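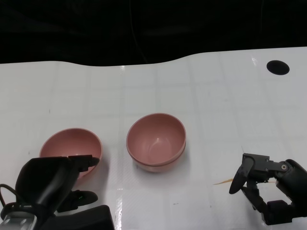 Taças cor-de-rosa sobre uma mesa branca.

Convite à inscrição de concorrentes: Troféu Jumetmont de Turismos Clássicos

493 partilhas

A Promumgate, entidade organizadora do Troféu Jumetmont, torna público que se encontra aberto o período de inscrição para a prova de resistência destinada a automóveis de turismo clássicos, a disputar no circuito de Adetti. As candidaturas são recebidas pelo secretariado até 27/5/23, não sendo consideradas as que derem entrada depois dessa data.

Podem candidatar-se proprietários individuais, equipas e preparadores, desde que a viatura disponha de ficha técnica histórica válida e mantenha o tipo de motor, a caixa de velocidades e o sistema de travagem previstos para o respetivo período. As viaturas equipadas com motor diferente do original serão apreciadas caso a caso pelo delegado técnico, Arturo Amato, mediante apresentação de documentos da época. Cada viatura será conduzida por dois condutores, com troca obrigatória na via das boxes.

O pedido de inscrição deverá ser acompanhado de fotografias da viatura, cópia da ficha técnica, currículo desportivo dos condutores e comprovativo de pagamento da caução. A caução é devolvida por inteiro aos candidatos não selecionados. A seleção cabe a Pierina Sanna, diretora de prova, que atenderá ao interesse histórico da viatura e à composição equilibrada da grelha.

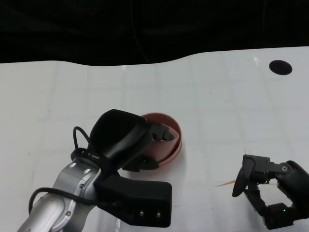 As verificações técnicas realizam-se na véspera dos treinos, no pavilhão Ferri, e incidem sobre extintor, cintos, corta-corrente, depósito de combustível e instalação do transponder de cronometragem. O transponder é fixado do lado direito da viatura, longe do escape. Junto de qualquer articulação ou peça móvel, o respetivo cabo não pode ficar esticado: deve subir em arco e voltar a descer ao longo da peça, como faz o cabo preto por cima do segmento metálico prateado na fotografia. As viaturas reprovadas podem apresentar-se a nova verificação no mesmo dia, até ao encerramento do pavilhão.

O equipamento dos condutores é verificado em separado por Nives Galli. Capacetes e sistemas de retenção da cabeça devem encontrar-se dentro do prazo de homologação, ainda que a viatura esteja dispensada de outros requisitos modernos.

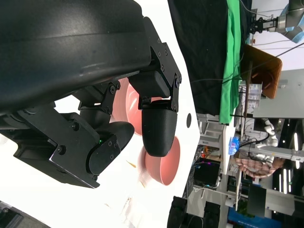
Os dois condutores têm de possuir licença desportiva no momento da inscrição?

A licença pode ser entregue até às verificações administrativas, bastando, no ato de inscrição, a declaração assinada de que foi requerida.

Não é permitida a substituição de condutores depois de publicada a lista de inscritos, salvo por motivo médico comprovado. A troca de viatura exige novo parecer do delegado técnico.

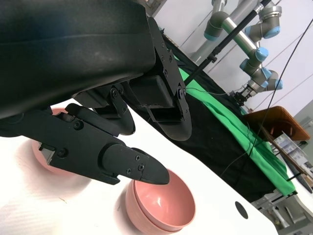 Waraporn Sitthichai observa que, na edição de março, várias equipas chegaram sem pneus de reserva do perfil autorizado, e pede que a medida seja confirmada por escrito antes da deslocação. A lista de medidas admitidas consta do anexo técnico, enviado a todos os candidatos com o aviso de receção.

Os pedidos de esclarecimento devem ser dirigidos, por escrito, a Primo Bellini, no secretariado da Promumgate, com indicação da marca, do modelo e do ano da viatura. A lista de inscritos e a lista de suplentes serão afixadas na sede e remetidas por correio eletrónico a todos os candidatos.

2 comentários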